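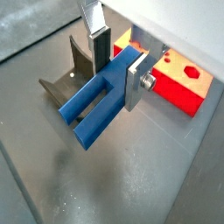
Lirnar guest house reopens for the spring season

Home | Stay | Getting here | Walks | Newsletter | Contact

Last updated: March

The guest house at Lirnar takes its first bookings again this month after the winter closure. The building dates from 1963 and stands on the upper road out of Trerkurside, 400 metres from the bus stop and a little further from the shops. Guests who stayed last year will find most things where they left them, with a few changes to meals and arrival times.

Rooms and flats

The two ground-floor flats each sleep four and have their own front door, a small kitchen and a shower room. Upstairs there are double and twin rooms, all with a washbasin, and bathrooms on the landing. The twin at the back is the quietest. The front rooms get the morning sun but also the first bus, so light sleepers should ask for the back when they book.

Bed linen is included in the price. Towels are included in the rooms but not in the flats, where they can be hired for the week. Cots are free and need to be asked for in advance. Dogs are welcome in the flats only, and must be kept on a lead in the garden until the hens are shut in for the night.

The heating is on a timer and goes off at 10.30 pm. There are spare blankets in the landing cupboard.

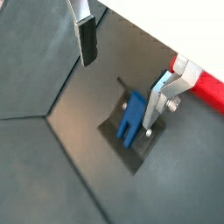
Breakfast is served from 7.30 to 9.30 in the dining room. Flat guests can join in if they put their names on the list by the evening before. Rolls can also be ordered for collection from the hall table, except on Wednesday, when the bakery is closed. Evening meals are no longer served at the house. The Rollura, down by the bridge, does hot food until 9 pm and has a children's menu, and the Onishi, next to the post office, is open for noodles and rice dishes at lunchtime as well as in the evening. Both get full at weekends and it is worth ringing before you walk down.

Arriving and leaving

Rooms are ready from 3 pm and flats from 4 pm. If you expect to be later than 8 pm, please telephone so that a key can be left out for you. On the day you leave, rooms should be clear by 10 am. Luggage can stay in the hall until the afternoon bus.

There is parking behind the house for guests in the flats. Everyone else should use the public car park at the bottom of the hill — the lane is narrow and the farm needs it clear for tractors. Bicycles go in the shed, which is locked at dusk. Ask at the desk for the code.

Walks from the door

The river path is open all the way to the weir. It takes almost 30 minutes at an easy pace and is flat, though muddy after the bend. The ridge path is shut above the second gate while the steps are repaired, and walkers are being sent round by the forest track instead. Maps of both routes are on sale at the desk.

Prices are the same as last autumn. Stays of a week or more in a flat are cheaper per night until the end of May.

We use cookies to remember your choices on this site. Accept | Settings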